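**Subject: Re: [biltside-strata] Storage cupboards in common areas - proposed change to by-law 7**

Dear owners and residents,

Please find below the response to the message received on this list on Saturday, followed by the wording that will go to the vote in October. 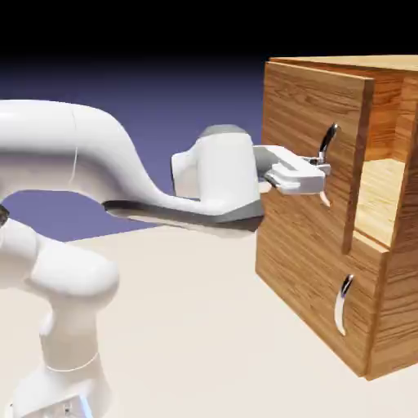
## Message received

> The draft says cupboards on the landings must be "kept accessible". Accessible to whom? Several of us on the upper floors have had locks on ours for years and store camping gear and paint there. We would also like to know whether the Pirkau wing is included, as its landings are wider and were never part of the original by-law.
>
> Could the fee be explained as well? The notice mentions $57 but doesn't say how often it is payable.

## Response

**Access.** The word refers to the building manager and to fire services. Locks may remain, provided a labelled key is lodged with the Dreßler office on the ground floor. Residents who do not wish to lodge a key may use the combination padlocks supplied by Cundico and register the code on the form at reception.

**Paint and fuels.** Paint, solvents, gas bottles and camp stoves may not be kept on any landing, locked or otherwise. This is already a condition of the building insurance and is not altered by the proposal. Tents, eskies and folding chairs are permitted if they fit fully behind a closed door.

**Pirkau wing.** The wing is included. The by-law will apply to both buildings on the same terms - the width of the landing has no bearing on it.

**Fee.** The $57 is an annual charge per cupboard, billed with the second-quarter levy. Lots holding two cupboards will be charged for each. Lots without a cupboard pay nothing.

## Proposed wording

1. A cupboard on common property must not reduce the clear width of a landing or stairway.
2. Doors must close flush and must not be left open while unattended.
3. Each cupboard must display its lot number on the inside of the door.
4. Items left outside a cupboard for more than 7 days may be removed and stored at the owner's cost.

Proxy forms may be left in box 758 in the Biltside mail room. Replies to this list are archived and visible to all subscribers, so please send billing enquiries to the Dreßler office directly.

Yours faithfully,

Strata Office, Biltside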